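Print | E-mail

Workshop notebook — December, 4:15 pm
Paste batch 5, wheat starch 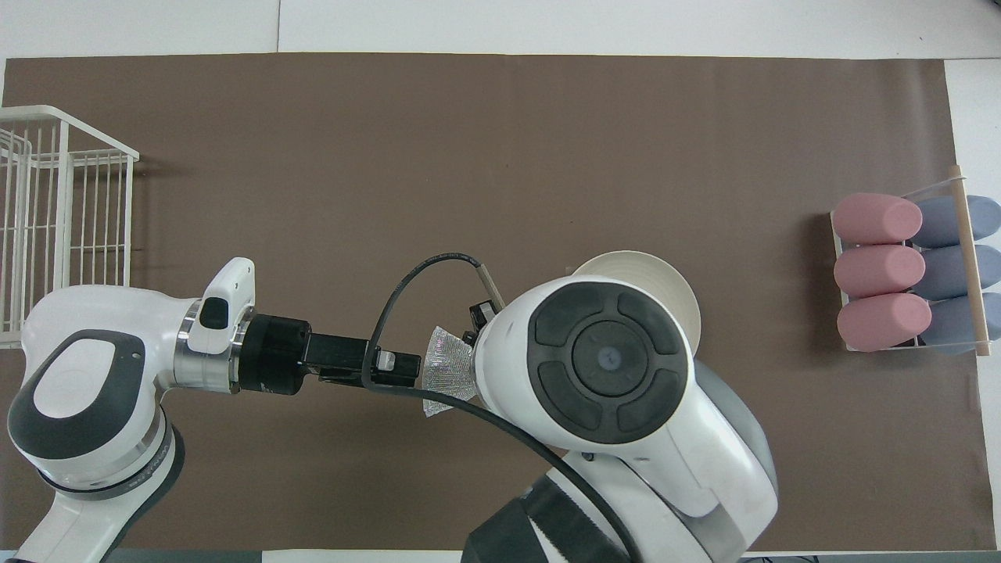 Cooked 5 again with less water. Strained twice, still a few lumps, pushed them thru with the back of a spoon. Smells fine. Batch 4 went sour in the fridge so it's out, jar washed.

Peel strips: glued 6 on the Josdale stock, 6 on the Benmoussa. Under weights since lunch. Josdale cockles badly at the edges, same as last time. Benmoussa lies flatter but drinks the paste, needs a second coat or it lets go at the corners. Didn't try the thinned PVA, ran out of clean brushes.

Grain direction!! Cut two covers the wrong way this morning. Arrow in pencil on the back of every sheet from now on, please.

Stilthorpe ledgers — 17 volumes left to rebacck. Vol. 3 has an old spine lining that won't lift with damp blotter, left a poultice on it for ten minutes, some movement. Try twenty. Don't scrape.

Yeshi Moges asked about labels for the Jirton job. They want 2,000, which is too many to do by hand, told her so. She'll ask if printed is ok.

To do
- pull the strips, write down which tore and which peeled
- more blotter
- thread, 18/3, nearly out
- bone folder missing agian, who has it

Print | E-mail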